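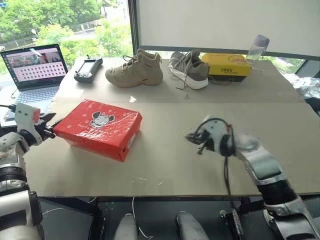
## 4. Setting up the Eleo label printer

Do section 3 first (driver, account login). If you skipped it the printer will light up and do nothing.

1. Lift the lid. Two tabs, one each side, press both at once.
2. Pull out the foam block. Keep it, you need it if the unit ever ships back to Gresitz.
3. Drop the roll in, labels facing up, loose end toward you.
4. Feed the end under the gray bar until it sticks out a thumb's width.
5. Close the lid. Should click twice. One click = not closed.
6. Plug in power, then USB. In that order.
7. Hold FEED until the light blinks, let go. It spits out a few blanks while it measures the gap. Normal.

**Note:** use the 63 mm rolls only. The wider Hägglund rolls physically fit but the sensor can't find the gap and you'll waste half a roll finding out.

**Caution:** print head gets hot on long runs. Let it sit 30 minutes before you clean it. Alcohol wipe, no water, no fingernails.

### 4.1 Label template

1. Open Tinden, go to Stock > Labels > New.
2. Pick "Shoe box, end panel". Not "Shoe box, lid", that one is for the old shelves.
3. Fields, top to bottom: style, color, size, barcode. Leave the order alone, the pick sheet reads it that way.
4. Set darkness to 2. Higher smears on coated stock.
5. Save under your own initials. Don't overwrite the shared one (again).
6. Print one. Scan it. If it beeps and the right style comes up, carry on.

Barcode won't scan? Check in this order:

- quiet zone on both sides, nothing printed in it
- darkness setting
- label on crooked or over a fold
- scanner window dirty, usually this

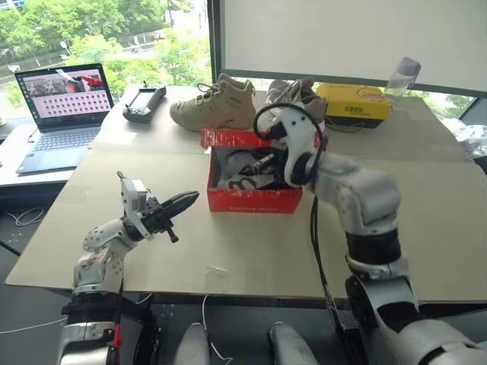 Once a single label scans OK you can run a batch. Select the delivery, tick the lines you want, hit Print Selected. Max is 131 labels per batch, Tinden cuts off the rest with no warning, so split big deliveries and check teh last label against the last line on the sheet.

Kids' sizes: type the K before the number. 11 and K11 are different stock lines and we have mixed them up before, most recently in November, took a whole evening to undo.

### 4.2 Sticking them on

1. Wipe the end panel with a dry cloth.
2. Old label there? Peel it if it comes easy, otherwise cover it completely. No half-showing barcodes.
3. Stick it flat, long edge parallel to the base, press from the middle out.
4. Scan again on the shelf. Yes, again.

**Note:** foil and gloss finishes hold the label badly in a cold stockroom. Bring those boxes in the warm first, press a bit longer.

### 4.3 Error lights

- **Solid red:** lid open, or out of labels.
- **Slow red blink:** gap not found. Reseat the roll, redo step 7.
- **Fast red blink:** head too hot. Leave it alone.
- **No light:** power brick. Try another outlet before you call.

Still stuck: email Marcelle Caron with the serial number (underside, small print) and what the light is doing. "Its broken" isn't enough to go on.

Spare rolls are orderd through the Tinden supplies page, section 7.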